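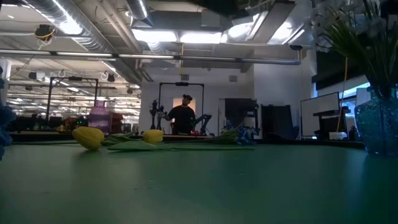
Two yellow tulips and some blue flowers beside a purple vase.

Welcome party (weddings)

A welcome party is the get-together a couple throws for their guests before the wedding itself, most often the night before. I've been writing entries for this wedding encyclopedia for a while now, and this is the one I get the most mail about, so I'll try to cover the whole thing properly (and yes, I'll get to the clothes!).

What it is

The short version: everybody who has traveled for the wedding gets invited to one place for a drink, something to eat and a chance to say hello. It's looser than a seated dinner. People come and go, there's rarely a seating chart, and speeches are optional. Some couples hold it right after a small family meal, so the parents and the wedding party eat first and then everyone else shows up at eight. Others skip the family meal altogether and put the whole evening into the party.

You'll also see it called a welcome reception, welcome drinks or a meet and greet. I use "welcome party" for all of them, though if the invitation says "drinks" I'd eat something beforehand.

Where the custom comes from

I can't give you a tidy birthday for it. Families have always fed the relatives who came a long way, and I think the modern party is mostly that old habit with printed invitations. It makes the most sense at destination weddings, where the guests are all in the same small town with nothing planned for the evening. My own first one was in Kaltano, on a hotel terrace, at a November wedding where it was far too cold to be outside, and I remember the blankets better than the food.

Who gets invited

Usually everyone on the wedding list who'll be in town. Ilaria Mancuso, who planned weddings in Kaltano for years and answered a long string of my questions, puts it this way: if someone got on a plane for you, they get a glass of something. Local guests are a gray area. I've seen couples invite only the travelers and it went fine, but cousins do talk, and I'd lean toward inviting the lot if the budget allows.

The biggest I've heard of was at the Esaleck, an old riverside ballroom, with 636 guests at the party and 700 at the wedding the next day. Most are much smaller than that – a back room and a few trays of food will do it.

Who pays

Traditionally one set of parents, often whichever side isn't covering the reception. These days plenty of couples pay for it themselves or split it. One bride sent me her full bill, which came to $968 for the room, snacks and two kinds of wine, with a cash bar for anything stronger. She'd set herself a limit of $1000 and was very pleased with herself, as she should be!

What people wear

Read the invitation first, then look up the place. A brewery and a yacht club are asking for different shoes. When there's no dress code at all I go one step down from what I'm wearing to the wedding, so a knee-length dress or a nice jumpsuit, or trousers and a shirt with no tie. Guests leave white to the bride here too, and I'd include pale cream in that.

The couple can have more fun. Ecaterina Costache, a dressmaker with a studio called Nerovwood, tells me a lot of her brides order a second, shorter outfit just for this evening, sometimes with pockets, sometimes in a color they'd never choose for the ceremony. She made a mustard-colored suit for one of them and I still think about it.

Bring a layer if any part of it is outdoors. See also my Kaltano blankets.

Food, music and timing

Two to three hours is plenty. Pizza, tacos, barbecue and big platters all work well, and so does whatever the town is known for. The family-run restaurant Rizzi does a long table of cold dishes for these evenings, and guests just help themselves. Keep the music low enough for aunts to talk over. Most parties wrap up by ten or so, although the groomsmen tend to find somewhere else to go.

Gifts

Not expected. Save yours for the wedding, or have it sent to the couple's home.

Related entries: Rehearsal dinner, Morning-after brunch, Destination wedding, Dress codes

Last updated 29 Mar 2023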